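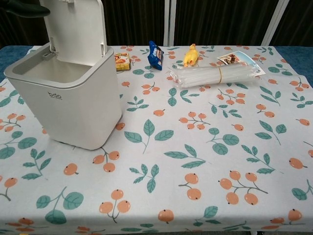
I had wanted to see the Hamanum workshop ever since a neighbor came back from their spring open day talking about nothing else, so when the August dates went up I signed the two of us up the same evening. It took us longer to find than it should have. The sign on the road says Kovel, the name of the building, and we drove past it twice before my husband spotted a paper arrow taped to a lamppost. Coffee was waiting just inside the door, and very good coffee it was, so all was forgiven.

Hamanum is the name of the project. Stesitz is the outfit that runs it, and they have the whole upper floor, split into work areas with a table in each one. What they do up there all day is collect examples. A person guides the robot through a small household job, the cameras record what the robot sees along with how its arms moved, and the recording goes into a big pile that a learning program studies later. I had pictured people typing in rules. There was hardly any typing going on! Mostly it was people moving their arms very patiently.

The table we spent the longest at was working on putting things into a bin. It had a white cloth on it with orange berries and teal leaves, so cheerful that I asked where I could buy one (they didn't know, sadly). The bin was a little white plastic one with its lid standing open, and along the back of the table were the things that go with it: a yellow-and-orange snack box, a blue snack packet, a bundle of clear straws held with a rubber band, and a yellow rubber chicken, which made every child in our group shriek with joy. The operator let them vote on what should go first. You can guess how that went.

What surprised me was how much talk there was about that cloth. Our guide explained that they change the table coverings on purpose, plain ones and striped ones and busy ones like this, so that the program doesn't get too used to one background. A round orange berry printed on fabric has to be told apart from something you can pick up, and a program that has only ever seen a bare table may have a hard time with it. I thought of my own kitchen table, with its fruit-print oilcloth and three days of mail on top, and felt sorry for any robot that has to deal with it.

Every run is kept short. The goal for one table is 48 good ones in a shift, and between runs the operator shuffles the objects so they never start in quite the same spots. A screen by the stairs showed the tally for the bin job, which stood at 246 when we arrived, and next to it the total for all the jobs that month, 897. Somebody asked whether the clumsy tries get thrown out. Some do, we were told, but a fumble followed by a nice recovery is marked and kept, as the program needs to see how to get out of trouble too. I liked that very much, and have been repeating it to my piano students ever since.

Toward the end they let visitors try the practice controls at a separate table. I got 5 minutes, and I'm afraid I spent most of them chasing a sponge. Your hand wants to hurry and the arm does everything at its own pace, and it's surprisingly hard to judge how far down to reach. My husband was better at it than I was, and has mentioned this several times.

A few practical things if you are thinking of going. The stairs are steep, but there is an elevator behind the coffee counter if you ask. Wear a sweater, even in August, for they keep the upper floor quite cool. Parking is free in the lot behind Kovel, and the bakery across the road, Sethi, stays open until four and does a plum cake that I would have driven out for all by itself. We brought home two slices and ate them in the car.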